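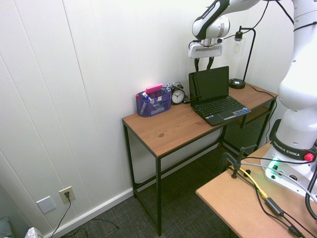 Review: The Stikham Desk Tending Package

May 21, 2020

The Stikham desk tending package is offered to laboratories and small teaching departments that already own a robotic arm and wish to use it for light work at an ordinary desk. It comprises a task library, a set of calibration cards, a printed manual and one year of remote support. The arm itself is not included. The assessment that follows was carried out on a Franka Emika arm clamped to a side table, with a two-finger gripper fitted and a furnished desk within its reach.

I should state at the outset that the license was purchased at the listed price and that Stikham has had no sight of this text.

Installation

Installation is described in the manual as a single morning's work. In our case it occupied most of a day. The greater part of that time was spent on the calibration cards, which must be laid flat at 5 positions on the desktop and visited by the gripper in turn. The procedure is clearly written. The cards, however, are glossy, and two of the positions had to be repeated after the overhead lights were dimmed. Mwanaisha Makori, who handled our support request, confirmed that a matte set will be supplied to existing customers in July at no charge.

Users should note that the desk and the table bearing the arm are treated by the software as one fixed arrangement. If either is moved, calibration must be performed again in full.

The task library

The library is divided into three groups: retrieving, placing and straightening. Objects are entered by name and by approximate size, and a keep-out height may be assigned to each. We worked with a laptop, a phone, a twin-bell alarm clock, a glass-shaded desk lamp and a mesh organizer of pens and sticky notes. The lamp was given a generous keep-out zone, and I would advise the same for any item with a glass part.

Straightening is the strongest of the three groups. In 50 trials with the phone, the software returned it to its assigned place 46 times. Pens were less satisfactory. The standard fingers are broad for the purpose, and a pen standing in a compartment close to its neighbors was frequently taken together with one of them. Besnard sells a narrower finger set which the manual lists as compatible; we did not have one to try.

Closing a laptop lid is listed under placing, and is marked as a trial feature. It should be regarded as such. The approach from behind the screen is slow and well judged, but the final push is set too firm by default. We reduced it by 15 percent and left it there.

Comparison

Readers have asked how the package compares with the Hudton kit reviewed on this site last year. The Hudton kit remains easier to install and has the better manual. Its library is smaller, and it cannot assign keep-out heights to individual objects. Justinas Ramanauskas has used both in his teaching at Betia and prefers Hudton for first-year students, a view I share.

Assessment

The package is recommended to departments with a permanent desk arrangement and a member of staff able to give a full day to installation. It is not recommended where furniture is shared or frequently moved. On the scale used on this site it receives 4 out of 5. The rating will be looked at again once the matte cards have arrived.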